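El color que no destiñe: cómo se formula un plástico para juguetes de cocina

La responsable de color de Tilumano recibe en el laboratorio de la planta a primera hora, antes de que arranquen las inyectoras. La empresa fabrica granza coloreada para terceros, y una parte importante de sus pedidos procede del sector del juguete: menaje en miniatura, frutas, botes, platos. Lleva 18 años en el puesto y prefiere hablar de concentraciones antes que de tendencias.

«El cliente llega con una muestra de cartulina y pide ese verde», explica. «La cartulina refleja de una manera y el polipropileno de otra. Lo primero es pactar bajo qué luz se va a juzgar la pieza, y eso se escribe en el pedido.» En la planta se trabaja con dos iluminantes, uno de luz diurna y otro de tienda. Una formulación que coincide con el patrón en el primero y se separa en el segundo se rechaza, aunque el cliente la haya dado por buena en su despacho.

Los tonos pastel son, según cuenta, los más laboriosos. Llevan mucho dióxido de titanio y muy poco pigmento cromático, de modo que un error mínimo de pesada se aprecia a simple vista. «Un rojo saturado perdona. Un menta no perdona nada. Si la tolva anterior tenía restos de amarillo, el lote sale oliva y hay que molerlo.» El material molido se destina a piezas negras o a pruebas de máquina.

Para los rojos, la dificultad es otra. Los pigmentos de cadmio quedaron descartados en este sector hace mucho, y los orgánicos que los sustituyeron toleran peor la temperatura del husillo. Si el material permanece demasiado tiempo en el cilindro, el tono vira hacia el marrón. En algunos poliolefínicos aparece además un segundo efecto, la deformación: ciertos pigmentos actúan como nucleantes, alteran la contracción y la pieza sale alabeada. «Te devuelven una tapa que no cierra y culpan al molde. Cambias de rojo y cierra.»

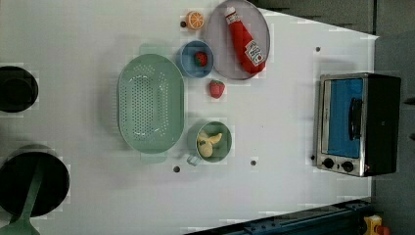 La migración ocupa buena parte de la conversación. Un juguete que imita comida acaba en la boca, y el ensayo se plantea partiendo de ese supuesto. Las probetas se sumergen en simulantes de saliva y de sudor, se mantienen a 40 grados y después se comprueba si el líquido o la tela testigo han tomado color. El resultado se compara con una escala de grises. «Se pasa o no se pasa. No existe un aprobado justo que yo vaya a firmar», dice.

El ensayo interno no sustituye al del laboratorio externo, que analiza los metales extraíbles sobre la pieza terminada. Tilumano envía sus muestras a Cilalska y espera 15 días hábiles por el informe. Ese plazo, reconoce, es el que más discusiones provoca con los departamentos comerciales, sobre todo en agosto, cuando se cierran los pedidos de la campaña de invierno.

Pregunto por las tintas y las etiquetas. Responde que son un capítulo aparte - y que suelen ser el punto débil del conjunto. El cuerpo coloreado en masa conserva el tono aunque se raye, mientras que la decoración superficial depende de la adherencia. Sobre polietileno sin tratar, la tinta se levanta con la uña. El tratamiento corona mejora el anclaje, pero su efecto decae durante el almacenamiento, y conviene imprimir pronto. De Haan, uno de los transformadores con los que trabaja, trata e imprime en la misma línea por ese motivo.

Queda la luz. Las piezas pasan por la cámara de envejecimiento con arco de xenón y se miden antes y después con el espectrofotómetro. Un juguete de interior no exige lo mismo que una silla de jardín, aunque ella aplica un margen propio. «La gente deja las cosas en el alféizar. El naranja es el primero en irse.» Cada formulación aprobada deja una placa de referencia, que se guarda a oscuras y se renueva cada 12 meses, con la anterior archivada detrás.

Su último encargo, para la firma Curkwood, consistía en igualar un gris cálido en dos polímeros distintos, uno rígido y otro blando. El rígido salió a la segunda prueba. El blando seguía pendiente el día de la visita: la plancha estaba sobre la mesa de luz, con una diferencia de tono hacia el azul que el instrumento daba por admisible y ella no.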